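**Ticket 1391 - Stationery sorting, writing table, Pavia Room**
Site: Stollutmont Learning Center
Category: Furniture and supplies
Priority: Low
Status: Resolved, pending review on Monday
Related: 762 (bin order, closed)

**Reported issue**

Users of the Pavia Room report that pens and colored pencils are being returned to the wrong bins. The evening group found pens mixed with pencils on 2 occasions and asked whether the bins could be labeled or replaced. The request also notes that round-barreled items roll when placed on the table during sorting.

**Initial response, 9:40 a.m.**

The bins supplied under ticket 762 remain in service. The sorting guide for the room assigns colored pencils to the orange bin and pens to the blue bin. The printed guide was missing from the wall holder, and a replacement has been requested from the Brimar print desk under ticket 1286.

Before sorting begins, all items are to be laid on the table with pencils on the left and pens on the right, leaving a clear space in the middle. The bins should stand toward the back.
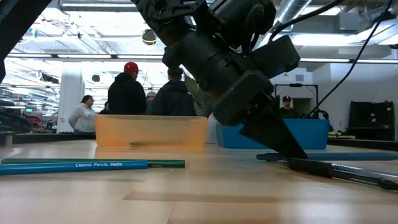
Items should be sorted one at a time. Pencils with a broken point are to be set aside for sharpening, and pens that do not write are to be discarded. Caps must be replaced before a pen goes into its bin.

**Update, 11:15 a.m.**

The table was checked with a level and found to slope slightly toward the window side. Both feet on that side were adjusted. A pencil placed across the slope no longer rolled when released. The tabletop was wiped with a damp cloth and dried - no polish is to be used on this surface.

The requester asked whether the larger Bravo trays from the supply closet could be used instead. These trays are reserved for paper and will not be reassigned at this time.

**Resolution**

- Table feet adjusted.
- Sorting guide reissued to the room by email.
- Bins retained - no replacement approved.

**Outstanding**

Adhesive labels for the bins have not yet arrived. The ticket will remain open to comments until they are fitted.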